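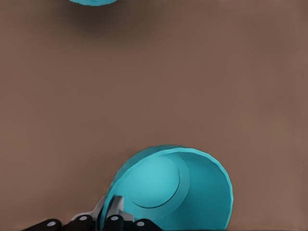 FLISSTEAD ALLOTMENT SOCIETY
Minutes of the spring meeting, 23 Apr 2021

The meeting opened late, the key to the hall having been left in the hall.

1. Minutes of the last meeting
Approved, after the word "manure" was corrected in two places where it had been typed as "mature." The member who raised this in March was thanked again, at her own suggestion.

2. Water
The new standpipe on the lower path still does not produce water. It does produce a noise. The contractor from Sastcombe has been written to and has replied that the noise is normal. Members on the lower path said they had hoped for more. Agreed to write again, using shorter sentences.

Filling paddling pools from the upper tap is against the rules, as is standing in one while claiming it is a pond.

3. Money
The balance stands at $951. The mower needs a new blade and the insurance is due in the same month, as it has been every year, to general surprise. Plot fees will stay where they are until the fall meeting. A proposal to fine late payers was dropped when it became clear how many of them were in the room.

4. Plots
There are 11 names on the waiting list. Plot holders who have not dug, planted or visited since last summer will get a letter. One such plot holder, present, asked whether looking over the fence counts as a visit. It does not.

Half plots were discussed at length. Those with full plots thought half plots were a fine idea for new people. The waiting list, having no vote, was not consulted. Carried.

5. Seed order
The bulk order from Majali arrived with two sacks of onion sets and no potatoes. The invoice is for potatoes. Majali has offered a credit. The onion sets can be picked up from the shed by anyone who wants them, and by several people who have already said they don't.

Squash seed will not be ordered this year. Everybody remembers why.

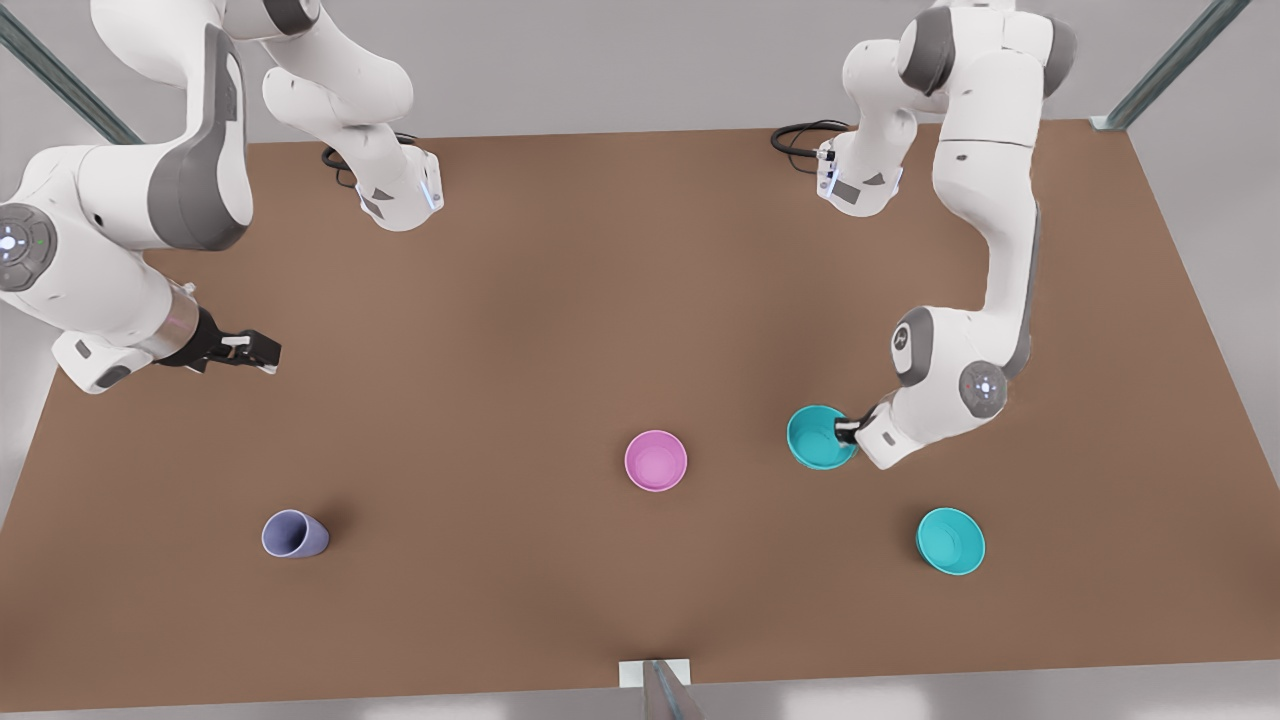

Tabletop, with an arm at either side.

6. Show day
The joint show with Statamport will go ahead, outdoors if dry. Statamport has asked that the longest bean be measured straight this time. Our view is that a bean has the shape it has, but we will bring a ruler and be polite about it.

The jam class is to be split into jam and jelly. Discussion of where marmalade belongs was stopped by the chair after it had gone around the room twice - it will be on the agenda next time, with a time limit.

7. Compost
The left bay is for fresh material and the right bay is for finished compost. The sign saying so has been composted. A new one will be made from something that lasts longer.

8. Any other business
A wheelbarrow has gone missing from the shed and a different, worse wheelbarrow has appeared. If you did this, please do it back.

Bonfires: still no.

The meeting closed when the tea ran out. The next one will be held in the same hall, and the key will be kept somewhere else.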